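2018-11-11

# The Plurnari two-arm bench kit: an assessment

Readers of this blog will recall that in August I undertook to examine the Plurnari kit, which is supplied by Lasoleo as a complete bench station with two arms. I have now had regular use of it at the Plonau workshop, and I am in a position to report.

The kit is offered in two forms. The standard form costs 2702 and contains the arms, the rail, the mounting plates and the control boards. The extended form adds 600 to that price and includes wrist cameras, a second set of fingers and one year of telephone support. I purchased the extended form. All remarks that follow apply to it alone.

Assembly is described in a printed manual of 70 pages. The text is clear and the drawings are of a good standard, although the section on cable routing appears before the section on mounting the shoulders, and should be read after it. Oisín Horgan assisted me with the rail, which is heavy and should be lifted by two persons. The bolts supplied were correct in number and size. One cable was too short for the route shown in the manual, and Lasoleo replaced it without charge.

I chose potted-plant care as the trial task. Soil is a demanding material for a gripper. It has no fixed shape, it hides the rim of the pot from a low camera, and it finds its way into any channel that is left open.
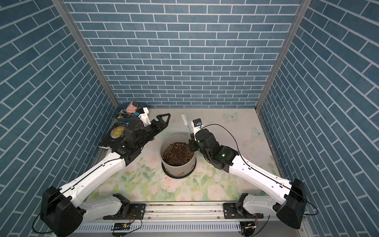
Two arms, one pot of soil and a flowered mat.

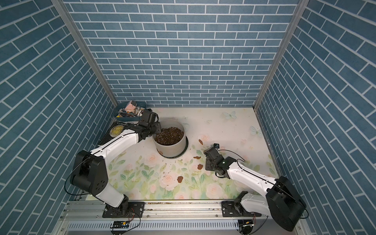 My principal finding concerns the fingers. The open triangular pattern is light and grips a thin handle well, but it offers little surface against anything broad. Users who intend to move pots should inquire about the padded set sold by Conneely, which fits the same mount. I have not tested it at length and offer no opinion on its wear.

Control of the arms is smooth at low speed. At higher speeds I observed a slight overshoot when both arms were commanded together, and I have kept to the lower setting for all work near a rim. The calibration routine must be repeated whenever a shoulder is unbolted. It takes patience the first time and very little thereafter.

Cleaning deserves more attention than the manual gives it. The grooves of the rail collect debris and should be brushed out at the end of each session, with the power disconnected. A fitted cover for the rail would be a welcome addition to the kit - I have submitted this request to Lasoleo in writing.

Support has been satisfactory. I placed 2 calls, and on both occasions Deirdre Doherty answered my questions in full and sent a written note afterward.

I recommend the extended form to small workshops and teaching rooms that have a permanent bench available. Those who must clear the bench each evening should consider a smaller station, as the rail does not fold. Questions regarding the firmware settings I used may be left in the comments.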